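Working Rules for Hand-Held Gripper Recording: Project Report

Submitted Tue 31 August

1. Purpose

Our project group spent the summer writing and testing a set of working rules for people who record manipulation tasks with a hand-held gripper. The rules are meant for the Flulto teaching lab, where new students start recording after a short introduction and no written guide. Before this project, each pair of students did things their own way. Clips from one pair often could not be used together with clips from another.

We did not design the gripper or the software. Our job was the procedure: what an operator does before, during and after a recording, and how a second person checks the result.

2. Starting point

We read the lab's old notes and went through 549 clips recorded before July. A clip was marked as a reject if a reviewer could not tell when the task began, if the object left the view for most of the task, or if the label did not match what was done. By that measure 85 clips were rejects. The most common reason was an unclear start. Operators often began moving before the recording was running, so the first part of the approach was missing.

The second problem was naming. One student wrote "open box," another wrote "lid," and a third wrote nothing. The Plirnia labeling tool the lab uses accepts any text in the task field, so it did not catch this.

3. The rules

We wrote a first draft of 22 rules and cut it down after a week of trial use, when we saw that people stopped reading after the first page. The version we tested fits on one sheet.

Before recording: Check that the fingers are firmly mounted and open and close fully. Wipe the camera lens. Clear the table of everything the task does not use. Write the task name from the approved list, using one verb and one object.

During recording: Start with the gripper open and still, with the object in view, and hold for two seconds. Use one gripper only. Keep the free hand out of the work area. If the object falls off the table, stop and mark the clip as failed. Do not pick it up and carry on.

After recording: Hold still for two seconds before stopping. Save failed clips too, with the failed mark set. Check the fingers again every 20 clips.
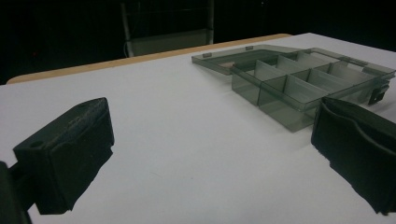
Objects with hinged lids needed an extra rule. A lid can be closed, partly open or folded all the way back, and the same task name can cover very different motions depending on which one the operator starts from. We now require the starting state to be written in the task field, for example "close box, lid flat." Partly open lids are allowed only if the lid stays put without being held.

Clear and tinted plastic also gave us trouble. Reflections on the walls of a compartment can hide its edges, and reviewers disagreed about whether a part had gone into one cell or the next. The rule we settled on is to check the view before the first clip and move the lamp if the dividers cannot be made out. Moving the lamp between clips of the same set is not allowed.

4. Testing

Student pairs recorded 1201 clips under the new rules, working in the Sonby room on the second floor. Of these, 660 were checked by two reviewers who did not see each other's marks. The rest were checked by one reviewer, as we ran out of time. Unclear starts were much less common than in the older clips. Wrong or missing labels still came up, mostly in the first hour of a pair's work.

The failed mark was the rule people forgot most. Several operators told us they had deleted failed attempts out of habit — they thought of them as mistakes to clean up. We moved this rule to the top of the "after recording" section and printed it in bold.

5. Limits

The older clips and the new ones were not recorded by the same people, so the comparison is not a fair one in the strict sense. All the tests were done on tables, with small household objects. We have no results for drawers, doors or cloth.

We also looked at the Timmermans checklist, which another course uses for fixed arms. Much of it deals with keeping people away from a moving machine and does not apply to a tool held in the hand. We borrowed its sign-off line, where the operator and the reviewer both put their initials on the sheet.

6. Next steps

The approved task list needs an owner. During the project we added new names ourselves on request, usually the same day, and that will stop when the group breaks up. We suggest that the lab assistant on duty keeps the list and adds names once a week. The current sheet and the list are in the project folder, along with the reviewer marks for both sets of clips.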